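The grip fault is back, and I finally know what it is! I've been chasing this thing since September and I'm so pleased I'm typing this standing up.

Quick recap if you skipped the last few posts. The job for the arm is clearing a small desk: pick up whatever is on top, put it in the drawer. The planner (I call it Gutemeck, don't ask, the folder was already named that) picks a target, the arm goes and gets it, and the gripper is supposed to report "holding" or "not holding." Every so often it would freeze mid-job with the fingers shut and the log full of this:

`grip: closed, state: unknown, retry 14`

Fourteen is my retry limit. After that Gutemeck gives up and holds position, and I come back from making tea to an arm that has been squeezing a bottle at full current with the motor getting nice and toasty. I do not love that. The controller cuts power at 60 degrees, so nothing was going to catch fire, but I'd much prefer it never got near the cutoff.

My first theory was the cable. I swapped the cable. My second theory was the finger pads, and I lost a whole evening to gluing on new ones (they look great, they changed nothing). Nyokabi Mfinanga read my post about the pads and wrote to ask whether the freezes happened more with things stacked on other things. I went back through the logs, all 3,415 grasps, and oh boy. Yes! Almost every bad one was a stacked object.

So I stopped using my neat little row of test items and made a mess on purpose. 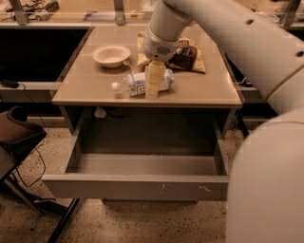 Yellow bottle standing on the water bottle, drawer open, snack bag behind.

A stack like that is perfect for it. My lift check works by comparing the load on the wrist before and after a tiny upward nudge. If the load goes up, you've got the thing. But I take the "before" reading with the fingers already closed, and if the gripper comes in a hair low it pushes down on the object while it closes. On the bare desktop that settles fast. On top of a squashy plastic bottle it keeps springing back for 700 milliseconds or so, my baseline wanders all over the place, and the check lands right between yes and no. Unknown. Retry. Unknown. Retry.

The fix is two lines: take the baseline before closing, and open the fingers after the third unknown. I also dropped the holding current between retries, which I should have done on day one.

I've only run it for one evening, so no victory lap yet. Next up is the drawer, where the arm likes to bump the front panel on its way in. If you've got a good trick for that, please write to me!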